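티켓: 졸업식 주간 연설 생중계 자막 지연 및 화자명 오표기
제품: Avus 행사 중계 / 자막 모듈
접수처: Jola 기술지원
신청 기관: Firton 대학 학사행사팀
신청자: Rosalía Sepúlveda
담당: Encarnación Llorente
접수일: 2026. 1. 17.
우선순위: 높음
상태: 해결됨(후속 조치 1건 남음)

증상

1. 학생 대표 연설 리허설 중계에서 한국어 자막이 음성보다 늦게 표시됨. 시작 직후에는 4초 정도이나 연설이 길어질수록 지연이 누적됨.
2. 초청 연사가 등단한 뒤에도 하단 화자명이 직전 발언자(사회자)로 남아 있음.
3. 행사 페이지를 새로고침하면 자막은 정상 위치로 돌아오지만 화자명은 그대로임.

환경

중계 페이지: 학사행사 사이트 내 삽입형 플레이어
자막 입력: 외부 속기사 1인, 웹 콘솔 사용
화자 전환: 식순표 연동(자동)
동시 접속 상한 설정: 2000
행사 장소: Salazar 홀, 유선망

재현 절차

식순표를 불러온 상태에서 테스트 중계를 시작한다. 사회자 항목을 재생한 뒤 식순표에서 연사 순서를 한 칸 앞으로 옮긴다. 다음 항목으로 넘긴다. 플레이어 하단 이름이 바뀌지 않으면 재현된 것으로 본다.

작업 기록

[Llorente] 테스트 채널에서 증상 2 재현. 식순을 바꾸지 않은 경우에는 재현되지 않음. 콘솔 로그에 항목 번호 불일치 경고가 있음. 식순표 버전과 중계 세션이 물고 있는 버전이 다름.

[Llorente] 증상 1은 테스트 채널에서 재현 안 됨. 리허설 녹화본과 자막 로그 전체를 요청함.

[Sepúlveda] 로그 첨부함. 참고로 리허설 당일 식순을 두 차례 수정했음. 학생회에서 연사 소개 영상을 개회사 뒤로 옮겨 달라고 했고, 이후 시상 순서도 바뀜. 본 행사에서도 당일 변경이 있을 수 있으므로 중계 전에 식순을 고정하는 방식은 받아들이기 어려움.

[Llorente] 로그 확인. 자막 블록 94개가 전송 대기열에 쌓인 구간이 있음. 해당 구간에서 블록당 최대 글자 수가 기본값보다 크게 잡혀 있고, 문장이 끝나야 전송되는 옵션이 켜져 있음. 연설문처럼 문장이 긴 원고에서는 대기열이 비워지지 않음. 네트워크 손실은 확인되지 않음.

[Sepúlveda] 문장 단위 전송은 속기사 요청으로 켠 것임. 끊어서 내보내면 인용문 중간에 줄이 바뀐다고 함. 끄지 않고 해결할 방법이 있는지 문의.

[Llorente] 문장 단위 옵션은 유지하고 강제 전송 간격을 별도로 지정할 수 있음. 8초 제한을 걸면 문장이 끝나지 않아도 쉼표 위치에서 먼저 나감. 쉼표가 없으면 어절 경계에서 나감. 속기사 콘솔의 단축키는 바뀌지 않음.

[Sepúlveda] 적용함. 녹화본으로 다시 돌렸을 때 누적 지연 없음. 인용문 줄바꿈도 허용 범위라고 속기사가 회신함.

[Llorente] 증상 2 원인 확인. 중계 세션은 시작 시점의 식순표를 메모리에 보관하고, 이후 수정분은 이름 문자열만 갱신함. 순서가 바뀌면 항목 번호가 어긋나 화자명 이벤트가 버려짐. 수정 패치를 테스트 채널에 배포함. 임시 조치로는 식순 수정 후 콘솔에서 "식순 다시 읽기"를 실행하면 됨. 중계는 끊기지 않음.

[Sepúlveda] 패치 적용 채널에서 순서 변경, 항목 삭제, 항목 추가를 각각 확인. 화자명 정상 전환. 다만 연사 이름에 악센트 부호가 있으면 모바일 화면에서 글자가 겹쳐 보임. 별건으로 등록해야 하는지 문의.

[Llorente] 글꼴 대체 문제로 보이며 별건으로 분리함. 본 티켓에는 링크만 남김.

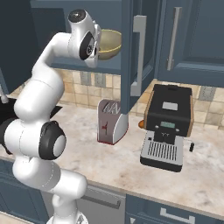

그림 1. 그릇을 들어 올린 흰색 로봇 팔(렌더링)

[Sepúlveda] 캡션이 두 줄로 넘어갈 때 자막 영역과 겹치는지도 봐 주기 바람.

[Llorente] 겹치지 않음. 중계 중에는 자막 영역이 우선함.

적용된 설정

문장 단위 전송: 켬
강제 전송 간격: 8초
블록당 최대 글자 수: 기본값
식순표 동기화: 항목 고유값 기준(패치 이후)
화자명 수동 지정: 허용, 콘솔 관리자만

운영 시 유의 사항

속기사 콘솔을 두 개 이상 열지 말 것. 나중에 연 쪽이 전송 권한을 가져가며 먼저 연 쪽에는 경고가 뜨지 않는다. 연사가 예정에 없던 인물을 무대로 부르는 경우 식순표에 항목을 추가하지 말고 화자명 수동 지정을 사용한다. 수동 지정은 다음 항목으로 넘길 때 자동 해제된다.

남은 작업

악센트 부호 글꼴 대체 건: 모바일 담당에 이관
본 채널 패치 배포: 완료
10월 학위수여식 채널에 동일 설정 복사: 신청 기관에서 채널 생성 후 요청 예정

티켓 종료 조건: 글꼴 건 링크 등록 및 신청자 확인. 확인 회신 수신함.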